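Paid participants wanted: repeat handling sessions, Ollmont
Posted Thursday, December 8, 2022
Project: Kincombe
Location: Jesevgate building, Ollmont, ground floor

We need 5 people to work with hand-held grippers at a table, moving soft and hard household items in and out of a basket. The recordings are used to teach a pair of robot arms to do the same job.

Why we are recruiting again

In October we had to withdraw 1374 recordings. The fault was in the jaw sensor on one gripper, which slipped on its mount and went on reporting "closed" when the jaws were open. It was found when the arms were run on the new data. One of them let go of an item above the table, carried on as if it still held it, and pushed its fingers into the side of the basket hard enough to trip the force limit. The arm stopped as it should. Nobody was inside the barrier and nobody was hurt, but the data could not be trusted and the work has to be done again.

What has changed

The sensor mount now has a locking screw. Each gripper is checked against a gauge block before a session and again after 300 grasps. If the two checks disagree, the whole session is thrown out. You will still be paid for it.

What you will do

You hold one gripper in each hand and pick up, pass and put down items as asked. Sessions are half a day with breaks. We need nearly 1000 good recordings from each person, spread over several weeks. You will not work alongside a moving arm at any point.
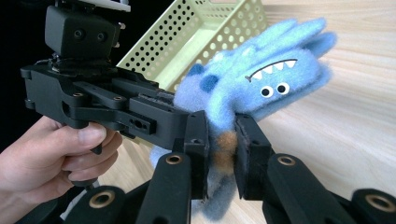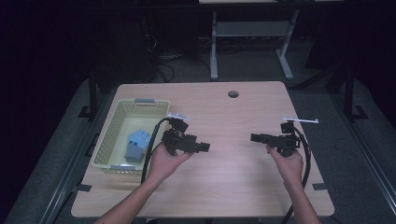
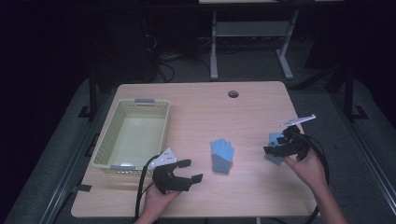 Who can apply

You must be 18 or over, with full use of both hands and no current wrist, elbow or shoulder injury. The grippers become tiring after a while, so please be realistic about this. Left-handed people are welcome. No technical background is needed.

We want people who will speak up. In October two participants had noticed that a gripper felt loose and did not like to mention it. Anyone can stop a session at any time, for any reason, and there is a form for reporting faults at the door.

If you took part in the October sessions you may apply again.

How to apply

Write to the Kincombe desk at the Jesevgate building with your name, a phone number and the half days you can manage. Ask for the Xie report if you would like to read the full account of the fault before you decide. Travel within Ollmont is paid.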